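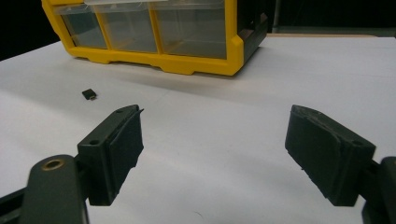
Sorting means putting things into groups using a rule. The rule is called a criterion. Colour, length, mass and material are all criteria. A group made with a rule is called a class.

## One rule at a time

Suppose a jar holds 70 buttons. Sort them first by colour. If 20 are grey, those 20 form one class. Now sort the grey buttons by the number of holes. Each new rule divides a class into smaller classes, called subclasses.

A good rule gives the same answer whoever uses it. "Wider than 5 mm" is a good rule. "Nice" is a poor rule, as two people may disagree.

## Keys

Scientists sort living things with a branching key. Each step asks for a choice between two features:

1. Leaf edge smooth: go to step 2. Leaf edge toothed: go to step 3.
2. Leaf longer than your thumb: group A. Leaf shorter: group B.
3. Leaf hairy underneath: group C. Leaf not hairy: group D.

## Try it

Collect fallen leaves from the footpath or the backyard. March is a good month for this in cooler parts of Australia. Write your rule down before you start. Leaves that fit no class go in a pile marked "other". If "other" is the largest pile, change the rule and sort again.

*Text: Nhi Phùng*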